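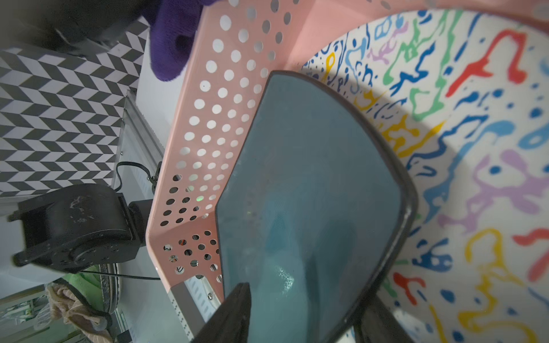 4.2 Comparing the two finger sets on rigid and soft objects

Our second round of tests asks a narrow question: how much of the arm's success at picking things up comes from the fingers, and how much from what the wrist camera can see while they close? We mounted two finger sets in turn on the same arm. The Kiltex set has stiff fingers with flat inner faces. The Gerkano set has the same outside shape but a thin flexible layer on the inside, which gives a little when it meets an edge. Motor, controller and camera stayed the same throughout, and so did the closing speed.

We were excited to run this comparison in the Titosbridge cell, where the backgrounds are deliberately hard on a camera. Chevron panels and squiggle prints fill much of the view, and both produce strong false edges at close range. Plain gray bench tops, which we used in March, made every finger set look better than it was.

In all, we recorded 1,661 grasp attempts, split evenly between the two sets except for one extra attempt with the Kiltex fingers, which we kept. Each attempt began from one of 9 start poses and ended when the gripper reported a steady closing force or when 50 control cycles had passed. An attempt counted as a success only if the object stayed held through a short lift and a quarter turn of the wrist.

The rigid objects were the more surprising half. Tinted glass in a dark border is a wonderful test piece: the border gives the fingers something to press on, while the glass fills the wrist camera's view with soft reflections and hides most of what lies beyond it. With the Kiltex fingers, the hold was firm once made, but small errors in approach angle tended to rock the panel as the fingers closed. The Gerkano fingers absorbed much of that error. They also let the panel settle slightly during the quarter turn, and the controller sometimes read this as slip and tightened for no good reason.

Shadows deserve a mention too. A large held object throws a shadow across whatever is underneath it, and on a colorful print this changes the look of a wide area all at once. Our first edge tracker, Oral, treated the shadow line as an object boundary often enough that we had to lower its weight during the last part of each approach. That one change helped both finger sets, and we recommend it to anyone working with a camera this close to the fingers.

Cloth was where we had the most fun. The controller looks for a raised fold and tries to bring the fingers down on either side of it, so a cloth that stands up in a peak, as in Figure 3, offers a much better target than one lying flat. The lighter stitched hem is useful as well, as it traces the outline of the folds even where the lower cloth drops into deep shadow.

Figure 3. Wrist camera view of a crumpled purple microfiber cloth beside a round surface with a squiggle print. The herringbone-style walls meet behind it at a light-gray corner strip.

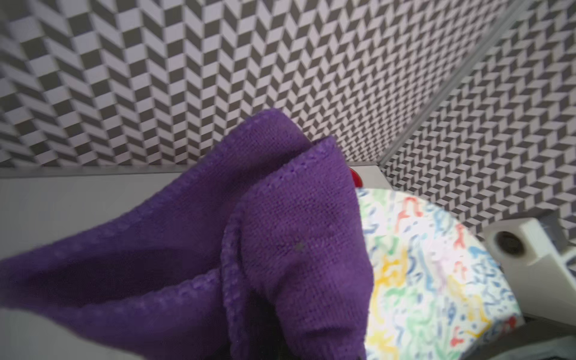

4.3 Where the fingers differ

On cloth, the flexible layer was a clear win. The Gerkano fingers kept hold of a single fold through the wrist turn far more reliably, and over 37 of the failed Kiltex attempts ended with the fold sliding out during the lift itself. The stiff fingers did better when they caught two layers together, but the controller has no way to ask for that at present.

On rigid objects the gap was small, and it moved back and forth with the start pose. Steep approaches favored the stiff set. Shallow ones favored the flexible set, probably because one finger touches first and the soft layer gives the other time to catch up. We have not yet separated this effect from camera angle, which changes with the same poses.

We plan to repeat the shallow approaches with the camera tilted on its mount and the poses held fixed.

Related items
Section 4.1: Camera mount and calibration
Section 4.4: Closing force and the slip signal
Appendix B: Start poses for the Titosbridge cell
Oral edge tracker: settings used in this study

Last updated: 2022-09-21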